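Ok, a thread on "toxin-binding" laundry sheets and the rest of the miracle cleaning stuff, after one too many ads. I kept notes from March on. Get a snack.

The one I paid for was Studetti. A box of 35 strips, "up to 236 washes" if you tear them the way the leaflet says. Read that again. That means tearing each strip into nearly seven bits. Each bit is smaller than a postage stamp and is supposed to do a full load of towels.
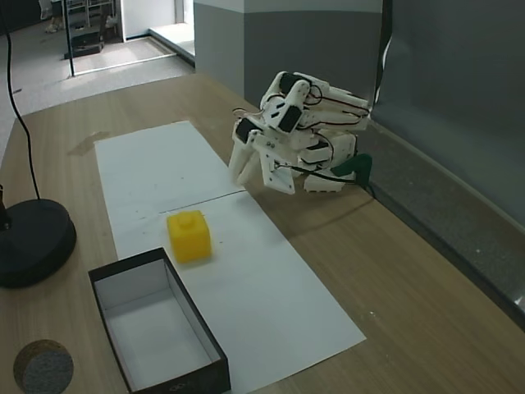
I did the tearing. I washed towels with one bit, then washed the same kind of towels with plain hot water and nothing else. I sniffed both. I made my sister sniff both. She picked the water ones as "the ones with soap."

To be fair, a whole strip is fine. It smells like a hotel hallway and it gets out coffee. But then you're paying 35 washes' worth, so do that math before you click the button with the leaf on it.

Next up, Nordin. Their thing is a spray you put on ANY hard surface and it "lifts what the eye can't see." Very handy, a product that only works on stuff you can't see. I asked customer service how I'd know it had worked. The reply said I would "feel the difference." I did not feel the difference.

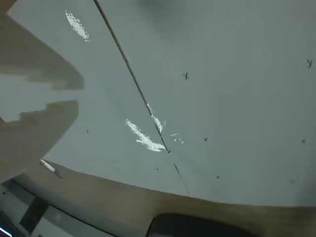
What I wanted from Nordin was one plain before-and-after on a surface with real marks on it. All their photos are white marble and a lemon. Show me something flat and gray like this, with the streaks and specks and that dark line running down it, and tell me which of those your spray takes off. If it's a crack, say it's a crack. I'd respect a cleaner that said "we can't help you with that."

And the reviews. Five stars, five stars, five stars, "my husband noticed right away." Two of them had the same typo in the same spot. I'm not saying anything, I'm just saying I can read.

Dudberg is the store brand at the place in Sollano, comes in a jug, costs less than lunch. No leaf. The label says it cleans clothes. I've used it for roughly five years and my clothes are clean, which I guess makes me a boring person to advertise to.

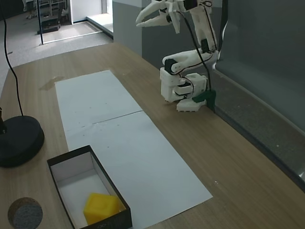 White plastic, black cables, green clamp. No lemon.

Someone's going to say the strips are better for the planet – maybe! Less plastic jug, sure. I'd like to see a number from somebody who isn't selling strips. I looked and found a blog post that linked to another blog post that linked to the Studetti store.

Still have most of the box. If you live near me and want 30-something strips, untorn, come get them.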